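Demonstration diary, Ekinci residential site
Friday, September

The session opened at 8:30 a.m. with Ms. Gündoğdu and Mr. Dogar present. The task for the day was garment handling: grasp, lift, lay flat, fold. All demonstrations were given by hand with the gripper tool, in accordance with the procedure Lonent adopted in the spring. Remote control was not used.

The morning quota was 200 demonstrations. Mr. Dogar asked that operators take hold of the fabric where it gathers and keep the fingers closed until the lift is complete. Earlier recordings in which the grip was released and retaken have been set aside for review by Ms. Kahraman.

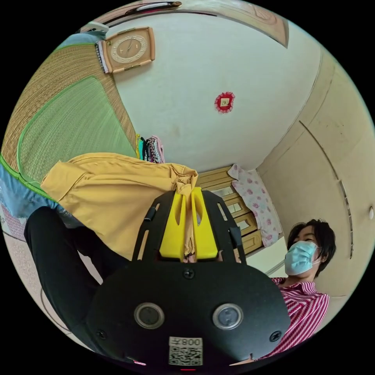 Operators were reminded to pause before each new grasp, so that the start of every demonstration can be located during labeling. Sessions are limited to 20 minutes, followed by a rest period. Ms. Gündoğdu reported some strain in the wrist after the third session, and I have requested a review of the schedule.

At noon I spoke with Mr. Dönmez by telephone. The total required for the Florkness trial remains 2,000, and he does not expect the date to move. He asked whether thicker fabrics could be included. I replied that the present task should be finished first.

We closed at 4:15 p.m. Of the day's recordings, 5 were rejected for incomplete folds and will be repeated on the next visit. The remainder were copied and sent to the Susevden office.

I. El Fassi

2 comments
5 shares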